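Cusport adopts house rules for two-arm robot cells

Cusport, the contract packing and assembly firm, has put a written code of practice in place for its tabletop robot cells. The rules took effect this month, December 2019, and apply to every bench where two arms share one work area. They cover reach, speed, cable routing, table layout and the records operators must keep.

Until now each bench had its own set of instructions, usually a page or two taped up by whoever built it. Agnes Innes, who runs the bench automation group, said the differences between them had become hard to live with.

"You could move a person from one bench to the next and they would have to learn a new way to stop the arms," Innes said. "The stop should work the same way everywhere. So should the restart."

The code runs to 44 clauses. An early draft had 163, many of them copied from the rules the company uses for its large floor-mounted machines, and most were dropped over the summer. Zuzana Vávra, the engineer who did the cutting, said clauses on floor markings and perimeter fencing made little sense for arms bolted to the front of a table.

The longest section deals with shared space. Where two grippers can reach the same object, the program has to say which arm leads and which one waits. The waiting arm may hover over the work, but it can't close its gripper until the leading arm has reported that it is holding still. If both arms are meant to hold the same part, the program must name the order in which they let go.

Speed is limited to 300 millimeters per second whenever both grippers are inside the shared space. Operators can ask for a higher limit on a single-arm job, and Vávra signs those requests.

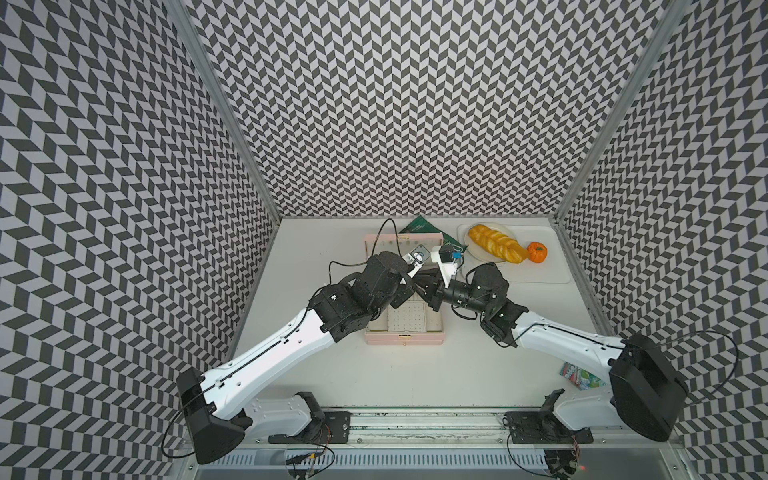
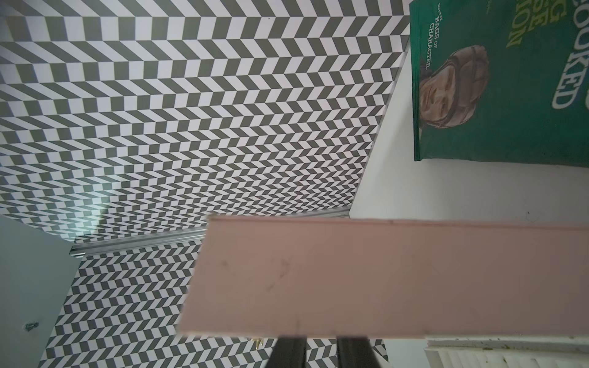
Two-arm bench work on small household goods. The cell walls carry a chevron pattern.

A second section covers what may be on the table during a run. Items that aren't part of the current task are allowed, and some test plans call for them, but they must be listed on the run sheet before the arms are powered. Food items go on the same list and are taken off the bench at the end of the shift. Loose metal parts such as latches, pins and screws have to be logged when they come off a product, and a run can't be signed off while one is missing.

Cables get a page of their own. Loops at the wrist need enough slack for the full turn of the joint, and the operator has to run each arm through its whole range at low speed after any cable is changed. Wiring under the mounting rail is to be checked weekly. The code doesn't require covers there, though it says new benches should be ordered with them.

Wrist cameras are to be checked at the start of each shift. The operator compares the live view with a stored one and stops work if the two don't line up. A camera that has been bumped must be recalibrated before the arm is used again, even if the picture looks fine.

The rules on people are short. No one reaches into a cell while the arms have power. One person is named as the operator for each run, and only that person restarts the arms after a stop. Visitors stand behind the operator. A trainee has to complete 30 supervised runs before working alone, and runs done on a simulator don't count toward that number.

Senari, which supplies the control software on most of the benches, has changed its restart screen to match the new wording. Operators now have to confirm that the table matches the run sheet before the arms will move. The older screen asked only whether the area was clear, a question that Vávra said people had stopped reading.

The code was reviewed before it was adopted by Verbeke, an outside safety consultancy. Its reviewers asked for two changes. One was a plain statement that the house rules don't replace the legal duties of the site or the instructions that come with the machines. The other was a fixed place for the stop button, at the front of the bench within reach of a seated operator. Three older benches had it at the side and have been rewired.

Not everyone at the company got what they wanted. The night shift had asked for permission to leave long runs unattended, with an alarm sent to a phone. That request was turned down for now. Innes said she would look at it again once there was a full year of stop records to go on.

"I'm not against it," she said. "But I can't tell you today how often those arms stop or what they stop for. We never wrote it down the same way twice."

Each stop is now entered on a single form, with the time, the bench, the task, what the arms were holding and who restarted them. The form has a box for near misses, including cases in which the grippers touched without tripping the stop.

Operators at the Gellon site are using the code first. The remaining sites switch over in January, after a half-day training session for each shift. Benches that don't meet the rules on stop buttons by then will be taken out of service until they do.

Staff can send comments on the code to Vávra's office. The first revision is planned for next summer, and the gripper release order and the unattended-run rule are both on the list for discussion.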